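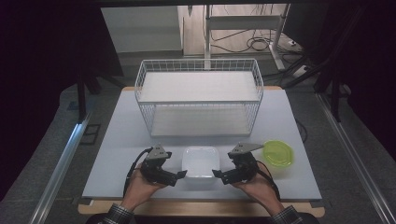
The lid drawer, part two

Well, I asked for it. Last month I mentioned in passing that I was going to sort out my food containers, and my inbox filled up with people wanting to know how it went (and a few who wanted to confess to their own drawers, which I loved). So, an update!

I started on a Monday night after dinner, which was a mistake, and I finished on a Thursday, which tells you something. Everything came out. Every tub, every lid, the weird soup cups from the Santoro deli that I keep washing and never use. I had 37 lids. I did not have 37 containers. I'm not going to tell you how many containers I had, but let's say some of those lids have been single for a long time.

My one rule was that a tub had to find its lid in the first round or go in the maybe pile. The maybe pile lived on the dining table for two days, and then most of it went out with the recycling. I did keep one lime green lid that fits nothing I own. I like the color, okay? It sits under the basil plant now and catches the drips.

The thing that made the biggest difference was a plain white wire basket. I'd been eyeing the fancy Ovura drawer dividers for ages, but they come in sets and I'd have needed two, and my drawer is a strange depth anyway. The basket was sitting in the hall closet with scarves in it. Now the square tubs stack in there, lids stand up along one side like records, and the whole thing slides out when I need it. You can see through the sides too, so I've stopped buying more of what I already have.

A few of you asked about round ones. I gave up on round ones! They roll, they waste the corners, and the lids wander off. I saved two for leftover rice and that's it.

What I still haven't solved is the big stuff, meaning the cake carrier and the salad spinner. They're on top of the fridge for now and I bump them every time I reach for the cereal. If you've got a small kitchen and a salad spinner, write and tell me where it lives. I'll print the best answers in August.

Next time I'm doing the spice shelf. I pulled out one jar of paprika to check the date and put it straight back, so wish me luck.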